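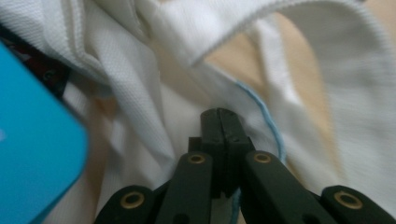
Equipment Planner, Hand-Held Gripper Program (full-time, on site)

Valotis is hiring a person to decide what we buy, when we buy it and how many of it we need. At present this is done by whoever complains loudest on the group chat, and the storage closet shows it.

We record people doing household tasks with hand-held grippers: handling shirts, packing bags, the sort of chores you moved out of your parents' house to avoid. The recordings go toward training robots to do the same. The work is going well. The purchasing is going the way purchasing goes when it is left to people who would much prefer to be soldering.

Posted March 30, 2025

The job

You will own the equipment plan for the Brenderik floor. That covers grippers, the plates and cables that go with them, tables, stands, curtains, and the unglamorous pile of things the grippers pick up. The last category is the one that gets people. A gripper has a part number and a supplier who returns calls. A white polo shirt has a size, a fabric weight and a tendency to be discontinued the week you need more of them.
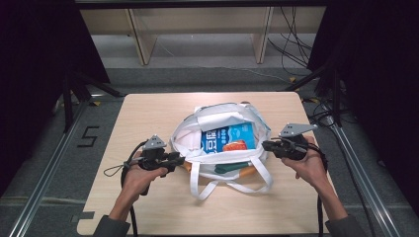
Grippers at a tote bag on a recording table, Brenderik floor.

In your first months you would be expected to:

Count what we own. There is a spreadsheet. It has 300 rows, a tab called "new new" and a tab called "use this one," and they disagree.

Build a budget for the next round of stations. We run 7 now and would like more. How many more is partly up to you, and entirely up to what you can get for the money.

Set a spares policy. When a gripper goes down we borrow from the next table, which then goes down too, in the sense that it has no gripper.

Compare purchase against lease for the Terard arms we are planning to add. We have two quotes and strong feelings. We would like a third quote and fewer feelings.

Write a replacement schedule for cables. Please. We will read it.

Keep a sensible stock of groceries, clothing and bags for the task sets. You will have opinions about tote bags by the end of your first week. Straps matter more than you think.

What we are looking for

Some years of buying or planning equipment for a lab, a workshop, a small factory, a theater, a hospital department or anywhere else that things get dropped. You do not need a robotics background. We have plenty of that and look where it got the closet.

You should be comfortable asking a supplier why shipping costs more than the item. You should be able to tell an engineer "no," or at least "next quarter," and have lunch with them afterward. Good spreadsheet skills are required. Great spreadsheet skills will be noticed and, be warned, exploited.

It helps if you have read a maintenance log before and enjoyed it. Experience with depreciation is welcome. Anyone who has written a purchase request for aluminum rail and gotten the lengths right the first time should mention it in the opening sentence.

What the days look like

Mornings are on the floor, finding out what broke and what is about to. Afternoons are quotes, orders and the delivery dock at the Mosquera Street entrance, where the bell works if you lean on it. You will try the grippers yourself before you spend money on more of them. Folding a collar with a pair of them is a useful lesson in humility and takes no special training.

Pay and the rest

The salary is $68,000 to start, with health coverage and 15 days of paid vacation, plus the usual holidays. The position reports to the head of operations. There is a desk. Getting a chair that goes with it could be your first purchase order.

How to apply

Send a resume and one page, no longer, on the worst piece of equipment you ever had to pay for: what it was, who wanted it, and what you would do now. We prefer this to a cover letter and so will you. Leave out anything your last employer would consider a secret.

Use the form on the Valotis careers page and choose "Equipment Planner" from the list. Applications are read as they come in and the posting comes down once the job is filled. Interviews are held in person and include a walk around the floor and half an hour with the spreadsheet. Wear shoes you can stand in. Suppliers and recruiters are asked to use the general contact form, where they will be treated politely and slowly.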